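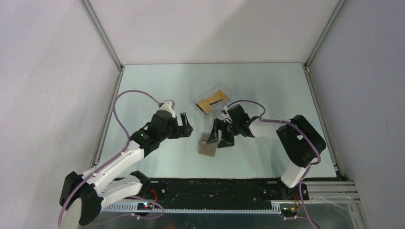 Nisbet Walled Work Table

Pale mint-blue top, white walls, gray aluminum corner posts
Model 527

We've been building work tables for a long time and this is the one we keep wanting to take home. It's a flat, open work surface with white walls at the back and on both sides, and the whole front is left clear so you can reach in from where you stand. If you do close work with small or flat things and you're tired of losing them off the back of a bench, please have a look at this one!

The color

We'll start here because it's what people ask about first. The top is a pale mint-blue, and we love it. White tops are lovely for a day and then they glare at you under a strong light, and dark tops swallow anything black or brown. This one sits between the two. Gray parts show up on it, black parts really show up on it, and even a clear plastic box, the kind that disappears on a white counter, has an outline you can find with your eyes half on something else.

Donnie Farquharson mixed the shade in our shop and went through more test batches than he'd like us to print. The one we settled on is a touch cooler than the sample we used to mail out, so if you have an old chip in a drawer, please don't order by it. Write to us and we'll send a new one.

The walls

The walls are plain white, with no pattern and no printing on them. The two side walls are angled and don't run dead square to the back, and that makes a bigger difference than you'd think. Light comes down onto the top and bounces back in from the sides, so you get soft shadows in place of a hard black line next to everything you put down. Jeanie MacLeish photographs small parts for a catalog on hers and says she has stopped carrying a folding light tent around (she still owns it, it's under the stairs).

They also just stop things. A washer that rolls, rolls to the wall. A card that slides goes as far as the wall and you pick it up again. It's such a simple thing to have, and after a week without it at a trade show we were all grumpy.

The posts

Gray aluminum frame posts stand at the two rear corners, where the side walls meet the back wall. The walls are held by the posts and nothing is glued, so you can take a panel off to clean it or swap it for a new one. Eight bolts in all, one wrench, and the wrench is in the bag with the bolts.

What people keep on it

Not much, and that's how it works best. Most of our customers leave the top nearly bare and bring in only what they're working on. A clear plastic box toward the back is the one thing we'd put there ourselves. You can see what's in it without picking it up, and the back is a spot where your hands don't need to be all the time. Leave the middle open. That's where the work goes, and you'll want more of it than you expect.

Flat pieces are a treat on this table. Tiles, cards, cut squares, sample swatches: lay one down and it stays where you put it, and the edge is easy to see against the top when you want to get hold of it. If you're picking up very thin pieces all day, ask us about the soft mat by Letard, which lifts the edge a hair when you press on the opposite side. We carry it in gray only.

Cleaning

A damp cloth and a drop of dish soap. Smudges show a little on the pale top, more in some light than others, and a wipe in small circles takes care of most of them. For marker, use rubbing alcohol on a soft rag and go gently. Please keep scouring pads away from it. The walls take the same treatment, and Kirsty Hepburn in our service department would like it known that melamine sponges count as scouring pads.

Putting it together

Plan on 2 people for the walls. One person can do it, and Calum Morrison has done it at lunch with a sandwich in one hand, but the back panel wants someone to hold it while the first bolts go in.

Set the top level before you do anything else. Stand the posts at the rear corners, finger-tighten, then hang the back wall and after it the sides. Tighten everything at the end, going from one side to the other and back again. If a side wall seems to want to sit square, you have the left and right panels swapped. Trade them and it'll drop right in.

What comes in the box

The top
Back wall
Left and right walls
Rear corner posts, one left and one right
Bolts, wrench, and a printed sheet

The legs are sold separately, and plenty of people skip them and set the top on a bench they already own. Boxes and mats are also separate.

Good to know

Each wall panel ships in its own sleeve. The back one weighs 15 pounds, so lift with a bit of care.
There is no front wall and no lid. We've been asked for both. A lid is being tried out now and we hope to have news in March.
Spare panels are kept in stock, all in the same white.
If you have an older Kurnum table, the posts fit but the walls don't. Call before you order.

From a customer

"I bought the first one for sorting and the second one because my brother kept using the first one. The top is a beautiful color and I can find my parts on it at seven in the morning. The printed sheet could use bigger pictures." Jailson Teixeira

(The pictures are bigger now, Jailson. Thank you!)

Ordering

The table is made to order in our own shop and comes by Grandex freight. Tell us when you order whether there are stairs, a narrow door, or a dog who doesn't like trucks, and the driver will call ahead. Chips of the top color are free and go out by regular mail. For spare walls, give us the model number and say left, right, or back, as seen from the open front.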